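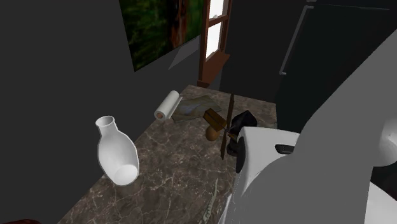
Caderno de Projetos — n.º 31, p. 5

## Descentralização e acesso à terra no município de Pullano

**Relatório de projeto — Seminário de Política Comparada**
Autores: Pilar Pereyra e Vicente Lagos
Orientação: Els Martens

### 1. Objeto

O presente relatório analisa os efeitos da reforma administrativa sobre a atribuição de terras comunais em Pullano. A reforma transferiu para o município competências antes exercidas pela província de Riquelme, sem a correspondente transferência de pessoal técnico.

### 2. Fontes e método

Foram consultados 445 processos de concessão conservados no arquivo municipal, bem como as atas da assembleia local. Realizaram-se ainda cinco entrevistas com antigos funcionários do cadastro. A classificação dos processos seguiu a grelha proposta por Mathias Schwaiger, com adaptações na categoria «uso misto».

### 3. Resultados

Os pedidos de pequenos agricultores aguardam decisão por períodos mais longos do que os apresentados por empresas. O loteamento de Arnex, com 600 hectares, foi aprovado numa única sessão. As atas de março não registam qualquer debate sobre a matéria — apenas o resultado da votação.

### 4. Limitações

Não foi possível consultar os processos em fase de recurso, cujo acesso depende de autorização provincial.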